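Letero Girls' Youth Football Program
Progress report to the Jacquet Fund, covering the spring and summer up to the end of October
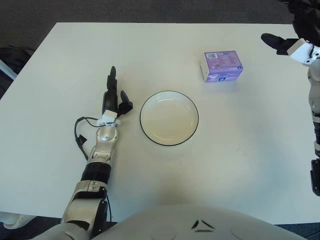 One of the white tables, with a black bag on the carpet beside it.

Dear Régis,

Thank you for your patience with this one. I know I promised it before the fall tournament and then the tournament swallowed us whole, as it does every year, and I am writing with my feet up and a cold that I'm fairly sure I caught standing on the touchline in the rain. I'll try to keep to the headings you sent, though you know me by now and I expect I'll wander.

Players and teams

We began the year with three age groups, under 10, under 12 and under 14, and we now have a fourth. The under 16s were not in the plan you approved, and I want to be open about that. What happened is that eleven of our older girls finished the spring season, looked around for somewhere to go next, and found that the nearest girls' side at that age was a 50-minute drive each way. Their parents asked, then the girls asked (much more persuasively), and Noémie Renaud said she'd take them on if she could have the Sunday morning slot and a bag of decent balls. She got both. They have played six friendlies and lost five, and the sixth was a 2-2 draw against Amo that they celebrated like a cup final.

Attendance across all groups came to 1,485 player sessions, counting each girl once for every practice she came to. Our target for the period was 1,562, so we are a little short. Nearly all of the gap comes from two weeks in June when the lower field was closed for drainage work and we had to double up on the small one. We kept the under 10s going and asked the older groups to rest, and looking back I would have split it more evenly. The under 12s in particular came back rusty and a bit cross with us!

Coaching

Your grant paid for two coaches to take their first license, and both passed. Albane Hervieu now runs the under 12s on her own, with a parent helping on goals and cones, and she has changed the way the whole club warms up. We used to do laps. Now every session starts with small passing squares, four girls and two balls, and they're talking to each other before they've properly woken up. The other groups have copied it without being told to, and I take that as the best kind of recommendation.

Our second new coach, Noémie Sabatier, works with the goalkeepers from all four groups together on Wednesday evenings. (Yes, two Noémies. The girls call them Big No and Little No and I have given up trying to stop it.) We had one willing goalkeeper in the spring and we now have seven. Some of that is down to the new gloves, I'm sure, but mostly it's that somebody is paying attention to them for a full hour, instead of sending them off to the far goal to kick a ball at each other.

Matches and the fall tournament

The under 14s finished third in their league, their highest place so far, with a good run of four wins after the summer break. The under 12s finished seventh out of nine and scored in every match but two. We don't keep tables for the under 10s and I'm glad we don't, although I'm told the girls keep their own.

The tournament brought sixteen teams to our two fields over one long day. The first kickoff was at 9:15 and the last final ended in near darkness, with a penalty shootout that I watched through my fingers. Our under 14s went out in the semifinal, one goal down to a very well-drilled side from across the river, and they stayed on to cheer for the team that beat them. Entry fees and the food stand together brought in $645 after costs, all of which goes into the travel fund. I would like to run it over two days next year. Sixteen teams was too many for one, and several families had a wait of nearly two hours between games.

Spending

The money has gone largely where we said it would. Coaching licenses, field hire and first aid training are all within budget. Equipment ran over by $395, partly the extra kit for the under 16s and partly a set of portable goals we replaced when a weld failed on one of the old ones. I covered this from the amount set aside for printing, as we hardly printed anything. Rebecca Lo Presti has the receipts in order and will send them separately with the signed accounts. If you would have preferred me to ask first, please say so and I'll know for next time.

Enerine have also renewed their shirt sponsorship for another season, so no grant money will be needed for uniforms.

What has been harder

Transportation is still our sore point. We have girls coming from five villages, and when one car is off the road, three or four players can miss a match. We tried a shared ride list in September. It works well for home games and badly for away ones, where the early starts put people off – and I don't blame them. A minibus for the longest trips would make a real difference, and I'd like to talk to you about whether it could be part of next year's request.

We also lost four players from the under 14s over the summer. Two moved away, one has taken up handball, and one told Albane quite frankly that she didn't like being on the bench. We have since changed the rule so that every girl in the squad plays at least half of each league match. There was some grumbling from parents when it cost us a point, but it's staying.

The months ahead

Indoor training starts in the first week of December and runs through February, with the under 10s on the early slot so they're home for dinner. Noémie Renaud is putting the under 16s forward for the league proper in the spring, and she needs three more players to be comfortable. Albane would like to start her second license, and I've asked her to cost it before the next report.

You asked last time whether you might come and see a practice. Please do! Wednesday is the liveliest evening, with the goalkeepers at one end and the under 12s at the other, and there is always coffee. Bring boots if you have them, as they will certainly try to get you in goal.

With warm thanks to you and everyone at the Fund, from all of us at Letero.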